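Dumpling Night Returns in November

The community kitchen at Gornach will host its steamed bun supper again this November, with doors at 6 p.m. 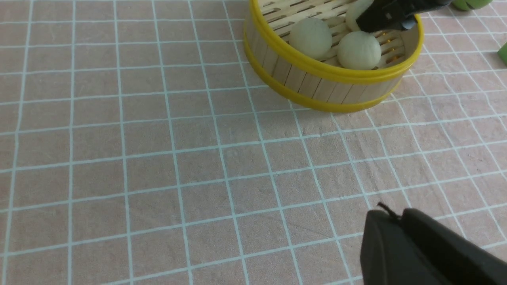
Tickets are $4 at the front desk or from Viera Lukáč. Last year's supper raised $484 for the kitchen's new sink.

Jitendra Kashyap is running the dough table and needs helpers by 3 p.m. Bring an apron. 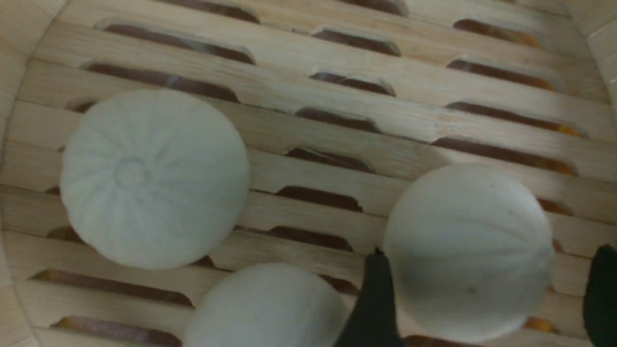
Slatted floor of a bamboo steamer.

Fillings are pork and cabbage, mushroom, and sweet red bean. Tell Viera about allergies when you buy your ticket.

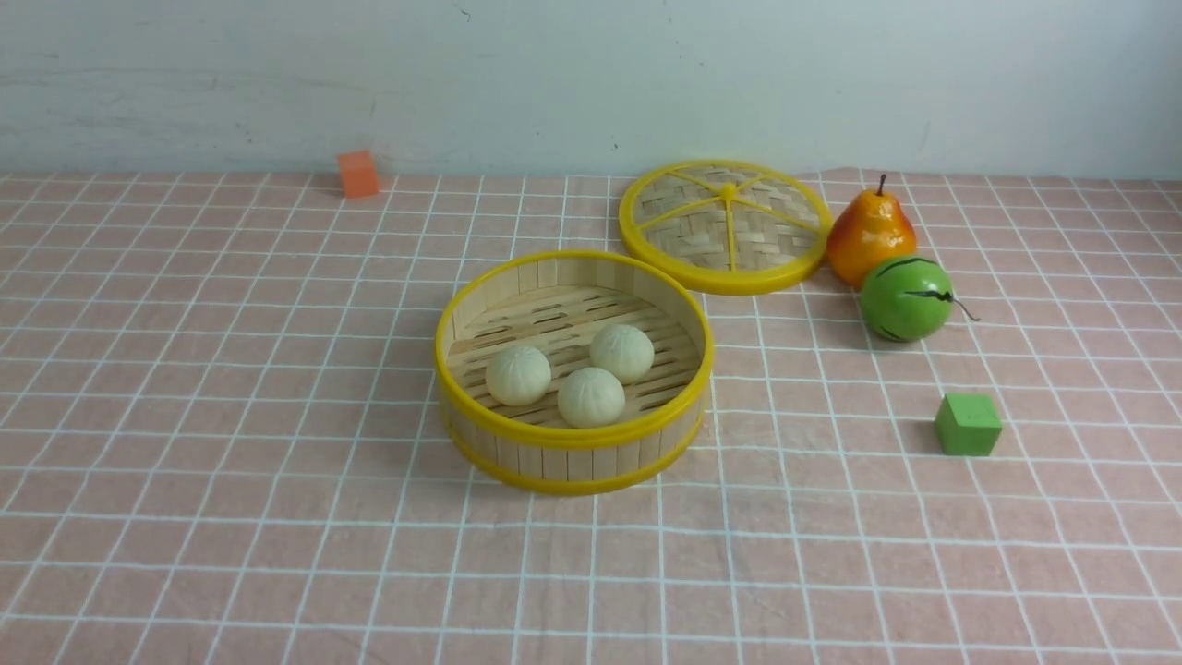

Parking is behind the Havlíček building. The front lot stays closed for paving.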